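Storing pearl earrings and bead strands when you have no dressing table
Forum > Home > Small Things, Small Spaces

14 replies, 2742 views

mizuno_k
Posted Jun 22, 2023
Hello everyone. I moved to a smaller place in January and I don't have a dressing table anymore. My jewelry is not expensive but there is a lot of it: earrings with hooks, some clip ones, and long strands of beads. At the moment all of it is in one cookie tin. Every time I want to wear something I must pull out a knot as big as my hand. Last week a hook broke when I pulled too hard.

What do you use? I have one drawer in the nightstand and a little wall behind the door. I can spend maybe 3000 yen.

Ploltus
Pill box. The weekly kind with the lids. One pair in each compartment, finished. It costs almost 500 yen at the discount shop and it fits in any drawer.

tansu_and_tea
Pill box is fine for studs but hooks catch on the lid, I have tried it. For hook earrings I keep them on a piece of stiff card with two holes. You can cut the card from a cereal box. Then the cards stand in a row in the drawer like an index and you can look through them with one finger.

Ploltus
They catch only if you close it without looking.

tansu_and_tea
At six in the morning I close everything without looking.

Clemby
Please be careful with pearls in a closed plastic box. If they are real pearls they don't like to be dry for a long time, and they scratch easily when metal touches them. My mother kept hers in a soft cloth pouch, each piece alone. Imitation pearls also lose the coating if they rub against a chain every day. So I would separate the pearls first and only after that think about the rest.

mizuno_k
Thank you for the fast answers! Clemby, mine are imitation, I am almost sure. They were a gift and the box said nothing. Is the pouch still better?

Clemby
Yes, I think so. The coating is thin. Also wipe them after you wear them, with a dry cloth. Perfume is bad for them too.

Distow
I disagree a little with pouches. With a pouch you can't see what you own. I had mine in pouches for years and I wore the same two pairs, because opening and closing so many strings is boring. Now everything hangs on a mesh panel behind the door and I wear all of it. Dust is a problem, I admit, but dust can be washed and forgotten jewelry is the same as no jewelry.

Clemby
Washing imitation pearls again and again will damage the glue. And behind a door they swing and hit each other each time someone goes in or out.

Distow
I close my doors softly :)
More seriously, you can put a strip of felt at the back. Then they hit the felt.

RenjiKamata
I am a man with no jewelry but I help my wife, so here is my opinion from the knot side of the question. The beads are the real enemy. Earrings alone almost never make a knot. Take the strands out of the tin today, even if you do not have a new place for them yet. Lay them straight, close the clasp on each one, and hang them from a coat hanger with a bit of ribbon. We did this and the problem became very small.

For opening an old knot: put it on a flat cloth, never in the air. Use two sewing needles and pull from the middle toward outside. Don't pull on the ends.

mizuno_k
Renji, the coat hanger is a very good idea. I have many hangers! Tonight I try.

mayu_kikuchi
I want to write a longer answer because I sorted all of mine this month and I made some mistakes that maybe you can avoid.

My first mistake was to buy the box before I sorted. It was a nice box with small squares, and my strands did not fit in any square. So please sort first and measure after.

My second mistake was to sort on the floor. My back hurt and I lost an earring under the shelf. Now I do it on the bed. I put a sheet in a light color over the bedspread, so small things are easy to find and they don't roll far. My sheet is pale yellow with thin green stripes, and white pearls are still easy to see on it. A dark sheet would maybe be better for them, but I don't have one. I also turn on a ring light at the bed, since the ceiling lamp in my room is weak and I can't see if a hook is bent.
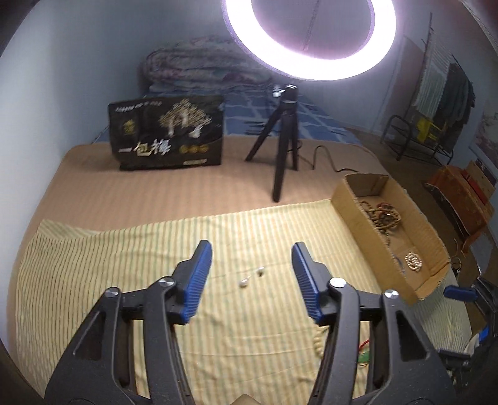
The order I follow is simple. I take out pairs first and lay each pair together, and any earring without a partner goes into a cup. I keep the cup for one month. If the partner does not appear, I use the bead or the pearl for something else. Strands come after the pairs, because when they lie in the middle they hook on everything.

With hook earrings, I look at the hook from the side before I put it away. If it opened too much I press it back gently with my fingers. With pliers I broke one, so I don't recommend pliers for thin hooks.

For the storage itself I agree with Clemby about pearls and with Distow about seeing things. So I use small clear bags, one pair in each, with a bit of soft paper inside for the pearl ones. The bags stand in a shallow drawer. It isn't beautiful but I can find anything quickly.

Clemby
Good answer. Only leave the bags a little open if any of the pearls are real.

Distow
Clear bags I can accept. The cup for one month is too short, I found a partner after half a year inside a winter glove.

mayu_kikuchi
Okay, then two cups!

Ploltus
Still the pill box. But the paper inside is a good trick, I will steal it.

mizuno_k
I did the strands yesterday evening with the hanger and ribbon. One knot needed the needles and almost my whole patience, but it opened and no thread broke. Next are the earrings, on the bed with a light sheet as Mayu says. I will also try the cards from tansu_and_tea for the long hook ones. Does anyone know if the ribbon can leave color on cream beads? Mine is dark red and I am a little afraid.

tansu_and_tea
Wet a corner of the ribbon and press it on white tissue. If the tissue turns pink, use another ribbon.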